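3.2 つまむ動作と、家事の「下ごしらえ」問題

さて、ここからが本題です。3.1節では台車で運ぶ、押す、並べるといった大きな動きの話をしましたが、私がずっと気になっていたのは、もっと地味なところでした。家の中でも町工場でも、仕事の大半は何かをつまむところから始まるんですよね。洗濯物の端、引き出しの中のねじ、袋の口。人間なら考えもせずにやってしまうので、作業手順書にもまず書いてありません。

そこで本研究では、Sterncombeの試験室に並べた家事系の課題と、Imhofの作業場から借りてきた軽作業の課題を合わせて、427回の試行を行いました。うち282回が家事系です。制御にはLidauを使い、失敗の分類は私が手作業で付けています（これが本当に大変でした！　夜中に自分の付けたラベルを見直して、朝にまた直す、という日が続きました）。

成功か失敗かの判定は、先行研究よりかなり厳しめにしました。対象を持ち上げただけでは成功とせず、決めた場所に置いて、指を離して、対象が倒れずに残っているところまで見ます。持ち上げた時点で拍手したくなる気持ちはよくわかるのですが、台所で皿を持ったまま止まっている手伝いは、正直あまりありがたくありません。

親指と人さし指の閉じ方については、図4を見ながら読んでもらうのが早いと思います。人さし指がほぼまっすぐ立ち上がり、その指先が親指の先を下から受ける形です。残る指のうち、下に見える2本は手のひら側へ曲げてあります。私たちはこの姿勢を「閉じつまみ」と呼び、以下の議論の基準にしました。指先どうしがきちんと出会うかどうかは、薄いものを扱うときにそのまま効いてきます。

図4　閉じつまみの姿勢。背後は淡い色の木のパネル、床には黄色のテープ。 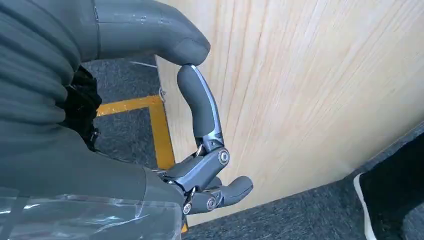 3.3 では、もう任せられるのか

結論めいたことを急いで書くと査読で叱られそうですが、私の感触では「一部なら、見ている人がいれば」です。布巾のように柔らかくて、多少ずれてつかんでも形がついてくるものは、思ったより素直に進みました。逆に手ごわかったのが、平らな面に張り付いた薄い紙と、小さな座金です。どちらも指先を閉じる前に、まず縁を浮かせないといけません。人間は爪を使いますよね。爪というのは、よくできた道具だなあと何度も思いました。

もうひとつ、速さの話もしておきます。私たちは1課題あたりの上限を400秒と決めました。長すぎると笑われるかもしれません（学内発表では実際に笑われました）。ただ、留守中に片付けておいてほしい、という使い方なら、遅いこと自体はそれほど困りません。困るのは、途中で止まったまま黙っていることです。作業場ではこの事情がまるで違っていて、前後の工程が待ってくれないので、遅さはすぐに人の手待ちになります。同じ動作でも、家と作業場で評価が入れ替わる。ここは表にまとめようとして、うまくまとまりませんでした。

接触の検出にはSellowの推定器を組み合わせましたが、しきい値の調整はまだ手探りです。強めにすると紙がしわになり、弱めにすると座金が逃げていきます。対象ごとに値を変えればよいのはわかっていても、家の中にあるものを全部登録するわけにもいきません。10月の追加試行では、触れてから値を決める方式に切り替え、同じ課題をもう一度回す予定です。座金については、先に縁を起こす動作を別の段階として分け、つまむ前に失敗したのか、つまんだ後に失敗したのかを区別して記録します。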